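Chapter 3
Grasping and Placing

In March the robotics laboratory at Warnel opens its doors to students from the college at Plodanville. Nidia Quispe, who runs the visit, lets the guests watch one task for as long as they like before she takes questions.

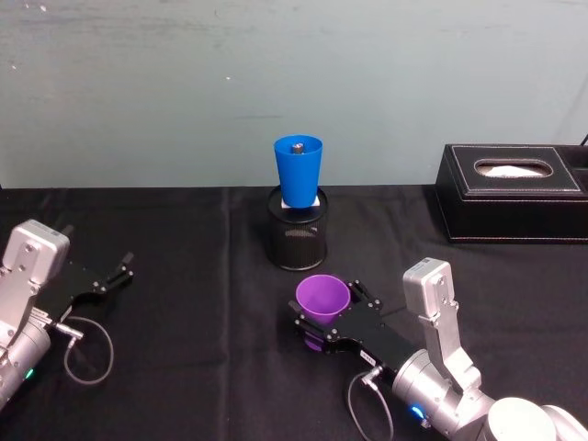

Figure 3.1 The two-armed robot with a purple cup in its right gripper.

Most visitors ask first about strength. Strength matters little with a plastic cup. The harder problem is knowing where the cup is, and how wide, before the fingers close.

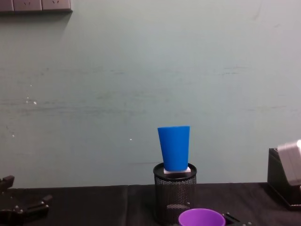
Position errors come from several sources, including the joints, the camera and the table itself. We shall treat each in turn. Height must be allowed for as well as distance: a blue cup standing on a white block on top of a mesh holder calls for a different approach from a cup lower down in front of it. Some 500 trials were logged at Warnel before the programme was first shown to visitors.

3.1 What to watch for

Note the angle at which the gripper meets the cup, and how far below the rim it takes hold.
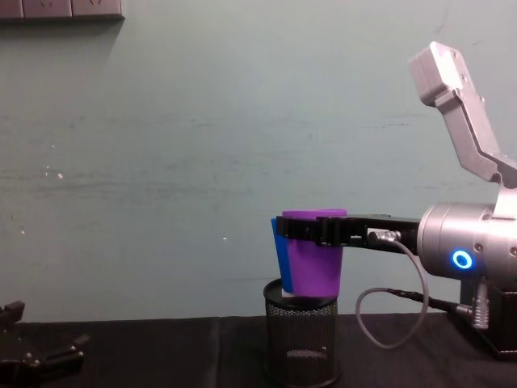
3.2 Questions from the visit

Duván Zapata, a student in the Plodanville group, asked why the arm moved so slowly. Quispe replied that speed is raised only when the path has been checked.

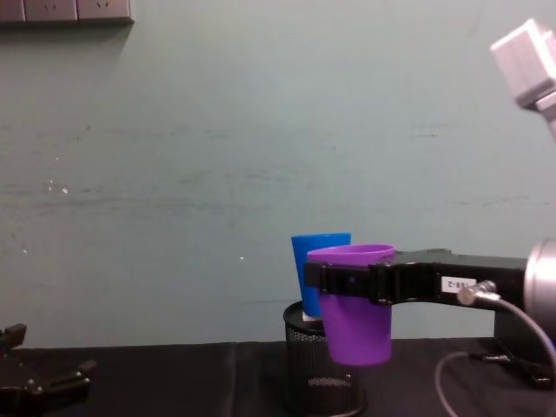 She added that a slow arm is easier to stop. Section 3.4 returns to this point with the stopping distances in Table 9.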